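Community Help > Workspaces > Cables and Power

Keeping cords under control on a shared table

Our office at Sernmont has two long tables that are used by several teams. Chargers and cords collect on them during the week, and staff have begun to complain. We have a budget for modest purchases but may not drill into the tabletops. What arrangement would members recommend?
Posted by Skolley Office Services, 28th October

Lok-yiu Fang
I would advise placing one power strip on each table and assigning it a fixed position toward the back. Cords that are not in use should be coiled and put in a labeled drawer.
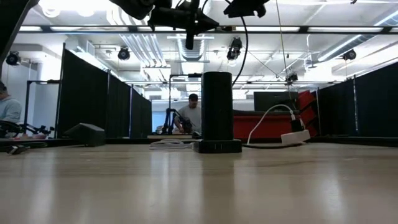
Stiff cables require separate attention. A thick cord does not lie flat when it has more length than it needs – the white one beside the black cylinder stands up in a tall loop before it comes down to its plug, while the thin black cable stays close to the tabletop. Shorter leads are the proper remedy for the first kind. The second kind may be held with adhesive clips, which require no drilling.

Bergmann
Please check the rating of the strip before anything is added to it. Our building office permits 11 tables to share one circuit and has had no difficulty, but your own rules may differ.

Solter
We used hook and loop ties. They are inexpensive and can be purchased in any hardware store.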